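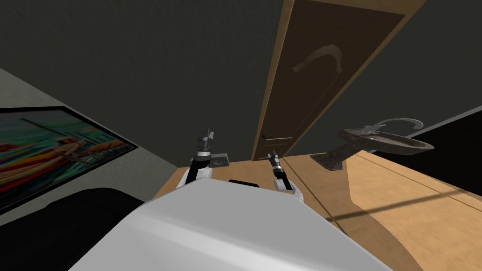 Donnerstag, Kandidatenlisten Skerndale weiter. Die Ausschlüsse vor der Vorwahl stehen jetzt in einer eigenen Spalte, vorher war das mit "zurückgezogen" in einem Topf und damit unbrauchbar. Zwei Fälle bleiben unklar, in den Ratsprotokollen steht nur "nicht mehr berücksichtigt". Pei-shan fragt beim Kreisverband nach. Karte: Parteilose bisher gelb, schreit zu sehr. Nehme ein helles Braun wie der Holzboden vor den beiden Roboterarmen, und die Bezirksgrenzen dunkel und schmal drüber, so in der Art wie die lange Schattenlinie, die da schräg drüberläuft. Liest sich auch auf dem Beamer noch.

Skript Sastham lief durch, 10 Warnungen, alle wegen doppelter Namen. Vater und Sohn im selben Wahlbezirk, gleicher Vorname, gleiche Liste. Trennung jetzt übers Geburtsjahr, wo vorhanden. Wo nicht: per Hand, Vermerk in die Kommentarspalte, bitte NICHT in die Namensspalte schreiben.

Codierung Fraktionsflügel: Pei-shan Wan und ich unabhängig voneinander, dann verglichen. Größter Streitpunkt Kategorie 2 (Bezirksvorstand gegen Ratsfraktion). Ich hatte jede öffentliche Kritik am Vorsitzenden reingezählt, sie nur, wenn jemand dafür seinen Listenplatz riskiert. Ihre Regel ist besser. Muss die alten Zeilen also nochmal durchgehen – nächste Woche, heute nicht mehr. Beiträge aus sozialen Netzwerken zählen nur mit Datum und Klarnamen, Screenshots ohne Quelle fliegen raus. Bei Skollska fehlt das Protokoll der Aufstellungsversammlung komplett, im Archiv angefragt, noch keine Antwort.
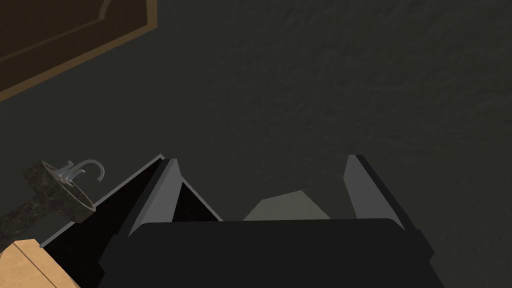
Druckfassung vom Diagramm "Abweichler nach Ortsverband" muss ohne Farbe auskommen, der Tagungsband ist schwarzweiß. Erster Versuch mit vier Grautönen: Mitte und rechter Flügel nicht zu unterscheiden. Beim Greifer vor dem graugrünen Grund liegen Schwarz und Anthrazit auch direkt nebeneinander, und die schmalen helleren Kanten halten die Flächen trotzdem auseinander. Also Balken flach füllen, kein Verlauf, dünne hellgraue Kontur. Probedruck machen bevor das rausgeht, auf dem Bildschrim sieht sowas immer gut aus.

Noch offen:
– Liu-Tabelle (Wahlbeteiligung) hat andere Bezirksnummern, Schlüssel fehlt
– Fußnote zur Neugliederung der Bezirke
– Rückfrage wegen der zwei unklaren Fälle
– Codebuch Kategorie 2 umschreiben, alte Fassung aufheben

Forschungstagebuch > Kommunale Parteien > Skerndale
3 Kommentare · 1 Mal geteilt
Kontakt | © Arbeitsgruppe Kommunale Parteien | Nach oben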